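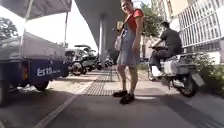
Stedik pavement rover kit with Magesa navigation: review

I've wanted to write up the Stedik for ages, and now that it has spent most of September trundling up and down the pavement under the overpass I finally can. Short version: I love it. The longer version has a few grumbles in it, and one of them is about the manual.

The Stedik is a small four-wheeled rover for pavements. You get the chassis, a camera mast, the battery, a parcel tray and a licence for Magesa, the software that does the looking and the steering. It costs £600 from Tarbridge, with the battery and charger included. I paid for mine. There is a ready-built version too, but then you miss the building, and the building is half the fun!

Putting it together

Allow an evening, or an evening and a bit if you read slowly and make tea like I do. The chassis arrives as two halves that bolt together over the motors, and everything lines up properly, which after some of the kits I've had was a treat. The cables are all different lengths and each plug only fits one socket. I got the front left wheel on backwards (my fault, there's an arrow on it) and it took two minutes to put right.

The mast is the one part I'd call fiddly. It has to go in perfectly upright before you tighten the collar, and the collar needs a thin spanner that isn't in the box. The manual tells you to do this at step three, when it is far easier once the tray is off again. Do it before the tray and save yourself the swearing.

Kipchumba Mushi lent me his spanner and then stayed to help with the calibration, which means rolling the rover slowly past a printed card while the software beeps at you. Great fun with two people, slightly lonely with one.

Out on the pavement

My usual run is 400 metres, straight along the path and back. It's a good stretch for testing, with a bit of everything: smooth slabs, a grooved tactile strip, a big concrete pillar, hedge down one side and parked two-wheelers down the other. People walk there, and scooters use it as well, so any rover that wants to live there has to be polite.

And the Stedik is polite. When somebody is standing in its way it slows early, stops at a comfortable distance, waits, and then picks a side. You can set how long it waits. I started on the default, found it a touch hasty for my taste and turned it up to eight seconds, and it has behaved beautifully ever since. If the person moves, it sets off again gently – no lurch, no little panic.

Scooters are harder. They come past quickly and close, and a rover that swerves for each one would spend its day in the hedge. Magesa mostly gets this right: it tracks anything fast, holds its line and only brakes if the paths are going to cross. I had it brake hard a handful of times when I didn't think it needed to. I'd take that over the opposite.

The tactile paving was my main worry before I bought it. Small wheels and ridges don't usually get on. The Stedik hums when it runs along the grooves (you can hear it coming, which may be a blessing) and the camera picture shivers a bit, but it keeps straight. More to the point, there is a setting called "keep clear" that lets you paint a strip on the map and tell the rover to cross it only at right angles and never stop on it. I switched that on at once and I think everybody should. Those strips are there for people who need them.

Light and shade

Bright sun is where cheap rovers fall over, sometimes literally. On a clear day this pavement is all stripes: strong sun, then shadow, then sun again, and the deep shade under the overpass after that. My last rover treated every shadow as a kerb and stopped dead at each one. I used to walk behind it, nudging it with my foot like a reluctant dog.
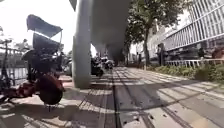
Caroline Mohamedi wrote in to say that hers still hesitates where bright slabs meet deep shade, and that she only got rid of it by changing the exposure setting from "auto" to "path". She's right, and I wish I'd known sooner. On "auto" the camera tries to be fair to the sky as well as the ground, so the ground goes dark. On "path" it lets the sky burn out to white and looks after the bit the wheels are going to touch. It's three menus down, under a heading called Sosatgate, which is the name Magesa gives to its camera profiles for some reason. Change it on the first day.

With that done, the change from sun into shade stopped being an event. It slows slightly, and that's all.

Parked things

Here I was properly impressed. Bicycles are awkward for a camera, what with all that air between the spokes, and handlebars stick out higher up than a low sensor expects. The Stedik leaves a sensible gap for handlebars. It also copes with odd shapes: anything with three wheels and a canopy gets treated as one big object, so it won't try to slip underneath. I watched it work that out at walking pace with my heart in my mouth.

It isn't perfect. A thin kickstand, seen end on, fooled it once, and it brushed the tyre next to it. No harm done, but I've since set the side gap wider and I'd suggest the same wherever bikes are parked in a row. You lose a little speed. I'm never in that much of a hurry.

Hedges it simply regards as walls. Overhanging twigs too, unless you tell it otherwise. 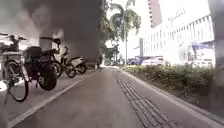
Tactile strip and hedge on the right, parked bikes and scooter on the left.

Long clear stretches like that one are where it's a joy to watch. It settles a little way off the strip and goes, and the speed it keeps to is a brisk walk, so you can keep up while carrying a coffee.

Battery and noise

Two runs there and back with a full tray barely dent the battery. I charge it overnight and forget about it. The charger light is far too bright for a hallway, so mine has tape over it. The motors are quiet, apart from the humming on the ridges I mentioned, and there's a soft chime for when it wants to pass. You can swap the chime for your own sound. Please be kind to your neighbours if you do.

What I'd change

Put the thin spanner in the box. Move the mast to the right place in the manual. Give the tray a lid (there's a rain cover, but it flaps). And the app logs you out if you leave it alone over lunch, which is maddening when the rover is halfway along the path and you want to call it back. Tarbridge replied to my email about that last one within the day and said a fix is on its way.

Would I buy it again? Yes, straight away. Atieno Khaemba has already ordered one after walking behind mine for an afternoon, and I've promised her my evening and Kipchumba's spanner.

Comments

Ignacio Wojcik
Does the "keep clear" strip survive a map update? Mine vanished and I had to paint it again.

Kheri Muriithi
Save it as a layer before you update, then load it back in. It's under Map, then Layers, then the small disc icon at the bottom.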